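## 3. Data Collection

### 3.1 Choice of method

The project set out to determine whether short household tasks could be taught to a two-arm robot without the robot being present during recording. Teleoperation was considered first and was set aside after the October review. The arms available to the group are bolted to a bench in the Kwok laboratory and could not be taken into a furnished room. Hand-held grippers, worn by a member of the team and tracked by printed markers, were adopted in their place.

The software used to align the two gripper tracks was Notonico, which the department already licenses. Policy training was carried out with the Akance code base, with only minor changes to its data loader.

### 3.2 Setting and task

Recording took place in a bathroom of the Astholm guest house. A bathroom was selected for two reasons. The faucet handle has a small range of motion and gives clear contact, and the mirror behind the sink presents a known difficulty for marker tracking – each marker may be seen twice, once directly and once as a reflection.

The task was defined as follows: the left gripper closes on the faucet lever, moves it, and releases it. The right gripper remains over the basin area and is kept clear of the left. Towels, glasses and other items on the counter were left in place, as the group wished to train on ordinary surroundings.

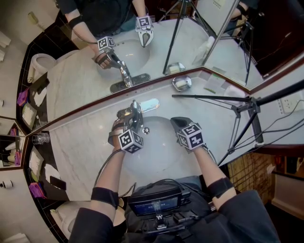

*Figure 2. Left gripper closed on the faucet lever, right gripper held over the right side of the basin. Both marker cubes are also visible in the mirror.*

A total of 220 demonstrations were recorded by 4 operators. Each operator completed a practice period before any data were kept. The straps on the forearms were adjusted at the start of each session, and the cable on the left side was checked for slack, as a tight cable had shortened the reach of one operator during the pilot.

### 3.3 Treatment of reflections

Reflected markers were a greater problem than expected. In the pilot recordings, the tracker at times assigned the position of the reflected cube to the real gripper, which placed the gripper behind the wall. Two corrections were tested.

The first was a fixed mask over the mirror. It removed the false readings but also removed valid ones whenever the operator leaned forward and a real cube passed in front of the glass. The second was a plane check: any marker position that fell behind the estimated mirror plane was rejected, and the gap was filled from the neighboring readings. The plane check was used for all results in Section 4.

### 3.4 Limits of the data

The demonstrations cover one sink and one type of handle. Lighting was not varied. Training was stopped at 1000 epochs for every model, and the group did not have time to test whether a shorter run would have given the same result. Grip force was not measured, so the models receive only the position and opening of each gripper – a limit that should be kept in mind when reading the results for stiff handles.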